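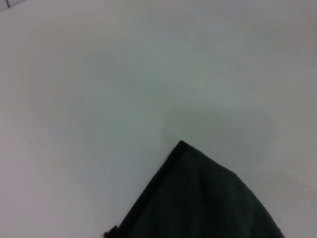
Care of the Table Surface

This section covers routine cleaning of Zuneck tables with a white or light gray top. For the legs and floor fixings, see section 5.

Before you start

Clear the top completely, including papers and cups. You will need:
One soft cloth, terry or microfiber. Dark cloths must be washed twice before first use so that no dye comes off on the surface.
A second cloth of the same kind for drying.
Lukewarm water and a mild dish soap, 16 drops to a full bucket.

CAUTION: Do not use scouring powder, steel wool, acetone or bleach. They dull the matte finish, and the dull spot cannot be polished out.

Daily cleaning

1. Shake the cloth out away from the table. Grit caught in the cloth will scratch.
2. Wet the cloth and wring it until it no longer drips.
3. Fold it to a pad and wipe from the far edge toward you in straight, overlapping strokes.
4. Wipe the rounded corners last, following the curve down to the underside. 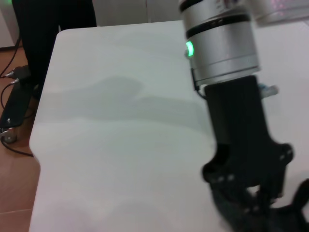
5. Turn the pad to a clean side and go over the top once more with plain water.
6. Dry with the second cloth. Do not leave a damp cloth lying on the table overnight.

Note: Soft gray shadows on a pale top are easily mistaken for stains. Look at the spot from another side of the table before you scrub it.

Stubborn marks

1. Lay a wet, folded cloth on the mark for 300 seconds.
2. Rub lightly in small circles.
3. For ink or marker, put a little rubbing alcohol on the cloth, never directly on the table. Test under the edge first.
4. Rinse and dry as in steps 5 and 6 above.

CAUTION: Keep water out of any seam between two panels. Wipe along a seam with a nearly dry cloth.

Washing the cloths

Wash after 18 uses, or sooner if the cloth feels stiff. Do not use fabric softener, as it leaves a film on the top. Replacement cloths can be ordered from Siltomico, Clastotville, under part number 230.

Rev. 15/08/2019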